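Table Service Items: Progress Report for the Second Period
Submitted by Gunaseo to the Soylu program office
Period ending July

1. Status

Work under the table service item line continued on schedule in the dining layout and tray return tasks. The storage task is behind. Spending is within the approved amount for the period. No change to the total is requested. One change to the order of work is requested and is set out in section 6.

The line covers the selection, arrangement and handling of everyday table items: plates, flatware, placemats and small serving trays. The output is a written layout guide and a matching item list, both to be used at the Manport site when its shared dining room is refitted. The guide has to work with items that are already sold in ordinary stores. Custom ware is outside the scope.

2. Item selection

The candidate list stood at 400 items at the start of the period. Items were removed if they could not be replaced singly, if they did not stack, or if the finish marked easily under a fork. Duplicates in different colors were kept as one entry. The list is now sorted by type and by footprint, and each entry has a storage code.

Plates were the simplest group. Round plates with a raised rim and a shallow center were kept as the standard. Square plates were dropped after the first sorting round, as the corners chipped in the racks at Manport and took up more width on the mat. White is the default color. It shows residue clearly at the return point and matches replacement stock from more than one supplier.

Flatware remains a mixed group. Forks with flat handles lie still on a woven mat but are slow to pick up from a hard tray. Forks with curved handles are the reverse. Both types stay on the list until the return task is finished.

Trays are still open. The present set includes plain trays and printed ones, among them a pink rectangular tray with a cartoon rabbit. Printed trays were included at the request of the Manport site, where families use the dining room at midday. The print gives the tray an obvious right way up, and this shortened the written instructions for that part of the guide.

3. Place setting layout

The layout task tests where each item goes in a single place and in what order it is put down. The starting layout has the mat to the right, the plate on the upper part of the mat and the fork lying crosswise below the plate. The tray sits to the left of the mat with the edges touching or nearly so.
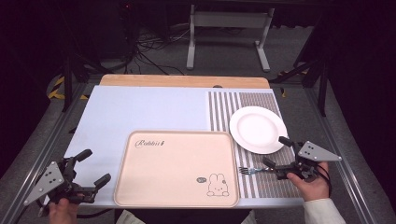 The crosswise fork position was compared with the usual upright position at the left of the plate. With a tray next to the mat, the upright fork ends up close to the tray lip and is hard to grasp without moving one or the other. The crosswise position leaves the handle free on the outer side. Its drawback is depth. The plate has to move up the mat to make room, and on the shallow tables at Manport this brings the rim near the far edge.

Striped mats were preferred to plain ones during layout work. The stripes act as a rough guide for placing the plate, and a shifted mat is easy to notice. Patterned mats with small repeats were no help in this respect and have been moved to the reserve list. The draft guide does not refer to stripes, as the site may later buy plain mats. Positions are given in relation to the edges of the mat and to the other items.

Order of placement is settled for four of the item types: mat, tray, plate, fork. Putting the tray down after the plate led to repeated small corrections of the mat. Cups and bowls have not been placed in the order yet.

4. Clearing and tray return

Clearing is treated as a separate task from setting. The draft procedure moves the flatware to the tray first and the plate second. Stacking the plate on top of a fork was ruled out early on account of rocking and noise. The fork goes along the long side of the tray, with the plate beside it where the tray is wide enough. On narrow trays the plate is carried separately.

A raised lip is needed on all trays used for return. It does not have to be high. A slight lip holds a fork in place during a level carry and still lets the tray be wiped in one pass. Trays with handles cut into the rim collected crumbs and were removed from the list.

The return shelf at Manport has been measured for 8 tray positions. Five of these are at a height suited to seated users. The remaining positions can be used for empty trays only, unless the shelf is lowered during the refit. A drawing with the lowered shelf has been sent to the site and is awaiting a reply.

5. Storage

The storage task is behind because the racks from Brimavix came with the wrong divider spacing. Plates fit, but trays lean and slide when one is taken out of the middle. Replacement dividers are on order. Until they arrive, trays are kept flat in short stacks, with the mats rolled alongside. Flat mats would be better, and the guide will ask for a drawer.

Labeling of the storage positions is complete for plates and flatware. Labels for trays will be printed after the dividers are fitted, so that the codes match the final positions.

6. Requested change

Gunaseo asks that the bowl and cup layout be moved ahead of the remaining storage work. The items are on hand and the table is available. The storage work cannot proceed before the dividers arrive. The change affects the order only and has no effect on the amount or on the final delivery.

7. Open points

Choice between flat-handled and curved-handled forks: open, depends on the return task.
Depth of the place setting on shallow tables: open, two alternative plate positions to be drawn.
Lowering of the return shelf: with the Manport site.
Rack dividers: with Brimavix.
Mat drawer: to be added to the refit list.

8. Next period

The first 2 weeks are reserved for the bowl and cup layout, subject to approval of section 6. The draft guide will then be revised to include the full order of placement and sent to Soylu for comment. Tray storage resumes on receipt of the dividers. The item list will be issued again with the removed entries shown separately, as the program office requested after the last report.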